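Guides > Home cinema > Movie nights > Sing-along

Films | Music | Family | Guides | About

How to put on a sing-along film night at home

34 shares | 7 comments

I love an animated musical, and I love it even more when a whole room is belting out the big number half a beat behind the cast! You don't need a fancy set-up for this. You need a film everyone knows, words they can read, and a bit of time beforehand.

1. Pick the film

Go for one with songs spread evenly through the story. We did Lorkley last time, which has a cracking opener and then hardly a tune until the final half hour, and the little ones drifted off to play under the stairs. Tô is much better for a mixed crowd – the choruses repeat, so even people who've never seen it join in by the second go.

2. Sort the words

Try the subtitles first. Some discs only subtitle the talking, so play one song right through before you trust them. If the lyrics are missing, type them up in big letters and print one sheet for every 2 people. Sharing a sheet gets shy guests singing, I promise.

3. Set up the screen

My projector is an old Prosumex that only manages 720 lines, and on a pale wall with the curtains shut it looks lovely. Leave a gap of 300 cm between the front cushions and the wall so nobody's head ends up in the picture. 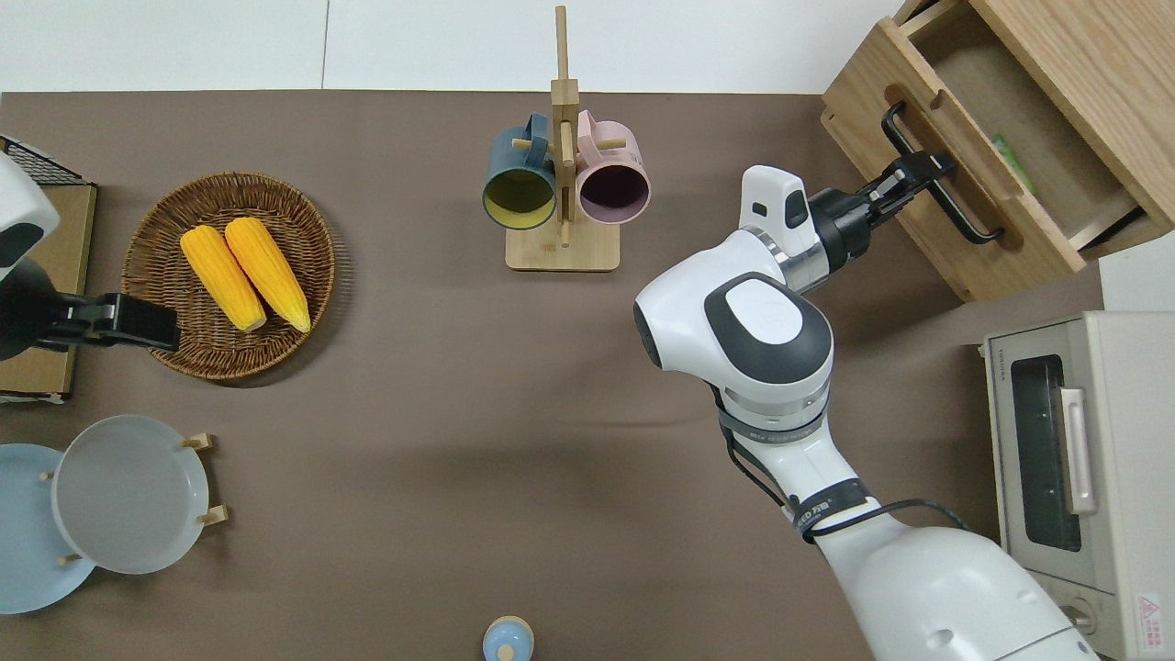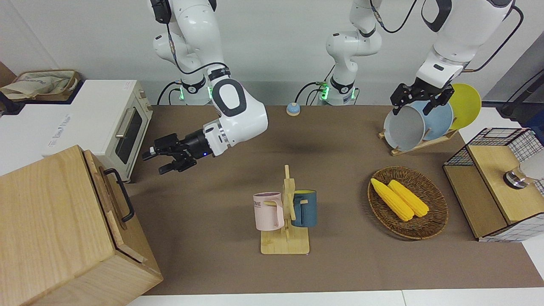
4. Get the sound right

Please don't rely on the projector's own speaker! Plug in anything bigger, put it near the screen, and turn it up until you can still hear the tune over your own voice. I use a Zukik speaker with a long lead (wireless can lag, and then the mouths don't match the singing).

5. Plan a warm-up and an interval

Start with one easy song before the film, lights on, everybody standing. Then stop about halfway, straight after a big number and never in the middle of a sad bit. Fifteen minutes is plenty for drinks and loo trips.

6. Hand out parts

Give one side of the room the heroine and the other side the villain, then swap after the interval. The villain's side always gets louder – mine had the windows humming in March, and I can't wait to do it again.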